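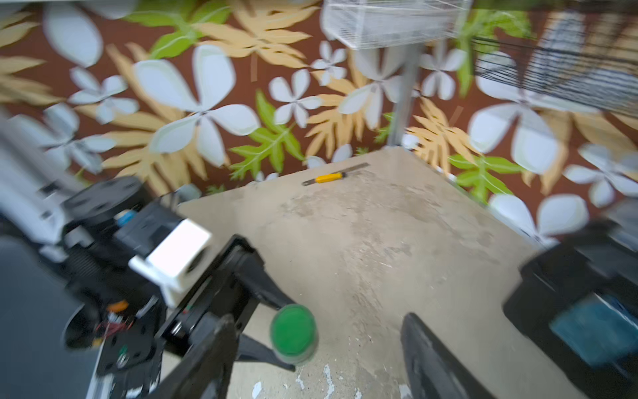 Open day at the Nenura wallpaper works in Dremura

100 shares
2 comments

In January I visited the open day of Nenura, a wallpaper works in the town of Dremura. I have papered three rooms in my life, none of them well, and I wanted to see how the paper is made before it comes to people like me. The works is a long brick building behind the station. The bus stops at the gate, but I missed my stop and had to walk back along the river.

At nine in the morning we were divided into groups. Our guide was Eirlys Prydderch, who has worked in the color room for most of her life and speaks so quietly that the people at the back asked her many times to repeat. She gave us paper covers for our shoes and took us first to the store.

The store was for me the best part. There are 127 old printing rollers in it, lying on racks along both walls, and each one carries a single color of a pattern. For a flower with a white petal, a green leaf and a brown background you need at least three of them, and they must be set very exactly. Mrs. Prydderch let us put our hands on one. The raised parts are felt with a thin metal edge, and I was surprised how soft the felt is. Some rollers have a name written on the end in ink. Many have lost their partners, so the pattern can't be printed any more.

I asked which patterns sell. She answered that large flowers on a dark ground have come back after many years, and that people like them in small rooms, such as a hallway or a toilet. In my country we were always told to put dark paper only in big rooms. She said she was told the same thing at school.
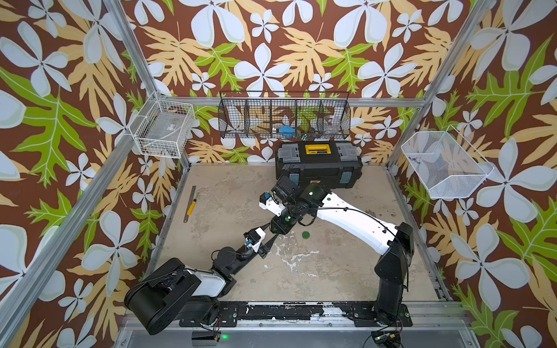
The printing hall

We went down an iron staircase to the hall, where one machine was running for the visitors. Its name is Gredora and it is painted gray. The paper goes around a big drum, the rollers press on it one after another, and then it travels up to the ceiling and hangs there in long loops to dry. The smell is a little like wet chalk. On a normal day they print nearly 3000 rolls, but for us they printed slowly, so we could follow one flower from the first color to the last.

The printer was Eleri Lougher. She stopped the machine twice when the green moved away from its outline. I could not see the mistake at all until she laid a good piece next to the bad one. After that I saw it everywhere, and I am afraid I will now see it also in my own bedroom.

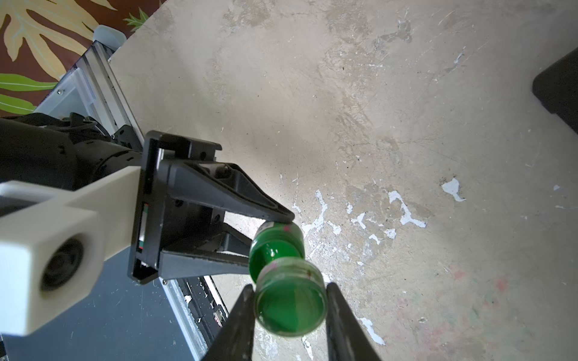

She also explained the number on the label, which I had always ignored. It tells you the batch, and two rolls from different batches can have a different brown even when the recipe is the same. If you buy one roll too few, you may not find the same brown again in the spring. This was the mistake in my second room.

Lunch was soup and bread in the canteen, paid for in coins at the door. In the afternoon there was a table where the remainders were sold by weight. I took a piece with ferns, enough for the inside of a cupboard, and a booklet on paste from the Ngata print shop across the street. The booklet says to leave the wet paper folded for ten minutes before hanging. I always hung mine immediately.

The next open day will be in the summer. You should write to the works before, and take warm clothes for the store, even in good weather.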